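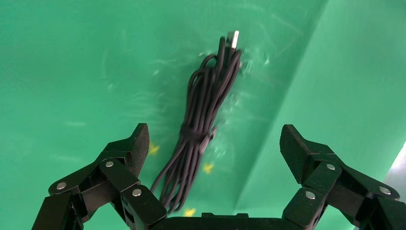
Progress report to the Fovenell fund: packing and cable handling
Period ending May 2018

1. Scope

Soladeo is funded to establish whether a two-arm cell can take over small-goods packing at the Pomeo returns counter, and whether the same skills carry over to chores in the home. This report covers cable handling and box loading. Folding of textiles is deferred to August.

2. Cable handling

Bundled USB cables remain the hardest item on the list. A loose bundle has no fixed shape, and the loops at either end of the tie spread differently each time it is set down. The planner now looks for the tie first and the connector second. Grasps aimed at the tie held in 594 of 1,000 trials. Grasps aimed at the loops were dropped from the test plan after 200 trials, most of which ended with a strand caught outside the fingers.

3. Box loading

The test item is a corded mouse, packed with its printed sheet in a corrugated mailer. Placing the mouse is no longer the limiting step. The cord is. It tends to end up over the rim or on the lid flap, and the lid can't be closed until it is tucked in. A person at the counter does this in one motion without looking. The cell needs 2 separate grasps and a check between them, and still leaves the cord outside too often for unattended use.
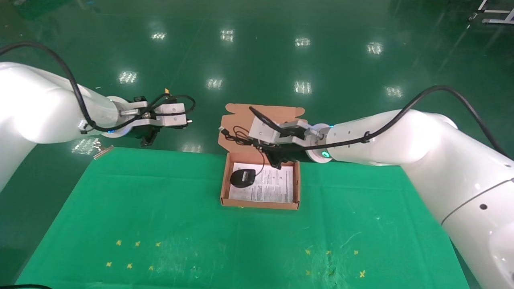

Report prepared by E. Kollár, Soladeo

4. Assessment

Rigid items of known size can be packed by the cell at a pace the counter would accept. Corded items can't. For household work the position is weaker, as cords in a home are seldom tied and the background is not a plain cloth. We don't recommend a home trial in this funding period.

5. Next steps

Regrasp of the cord with the second arm while the first holds the mouse.
Lid closing with a cord check before the flap is folded down.
Repeat of the cable trials with untied cords.

Spending is within the approved budget. No change to the equipment list is requested.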